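Stotiveck Robotics Club: Counter Month in Pictures

Welcome to our January gallery! For anyone who missed the note that went home (or found it at the bottom of a backpack, as I did), this term's project is all about the bathroom counter. Our members use the hand-held grippers to do the ordinary little jobs most of us manage half asleep, and later on those recordings become practice material for the Brenia arm. I've put in 4 of my favourites, with a few words about each. It was awfully hard to choose, and I could happily have kept going.

Two grippers, one table
Everybody works with a gripper in hand, and it does take some getting used to. The square black and white markers help the software work out where each gripper is, so please don't pick at them, however tempting a loose corner may be.

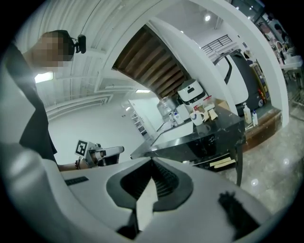
Spoon practice
A spoon is a humbling thing to start with. Thin handles like to swivel, and the trick (I'm told, I am still dreadful at it) is to close slowly and let the ribbed rubber do the work.

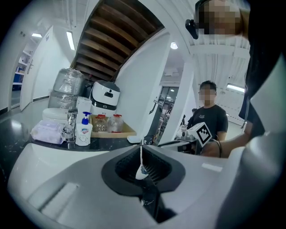 A white spoon in the jaws, with soap and red-lidded jars on the counter beyond.

Around the sink
One gripper over the basin and the other reaching toward the pink cup and toothbrush. Using both hands at once is our big goal for the term, and the neighbours at our sister club in Girkatside have kindly shared their task cards with us. 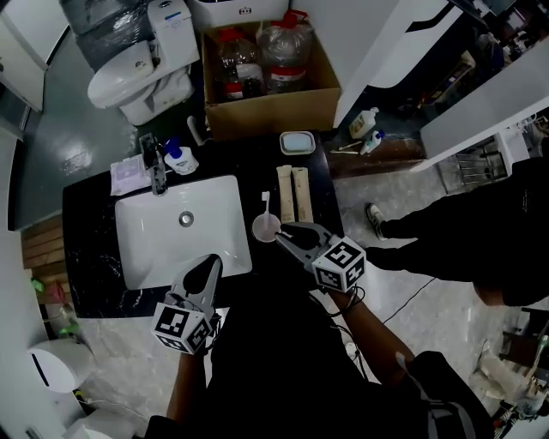
Keeping the colours honest
We like a busy counter, with a soap dish, bottles with red caps and whatever else the families can spare. Pale things are a real favourite with Maja Domański, our coach, who finds that they give the software a proper workout against black stone.

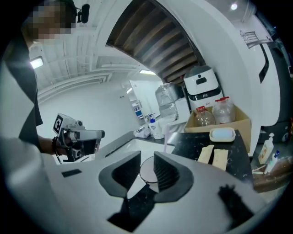

Maja has also asked me to mention that the Szewczyk evening is on 17th January, when members will show their recordings and you can have a go with a gripper yourself. Do bring the grandparents! We have room for more than 12 visitors, and there'll be squares and tea afterward.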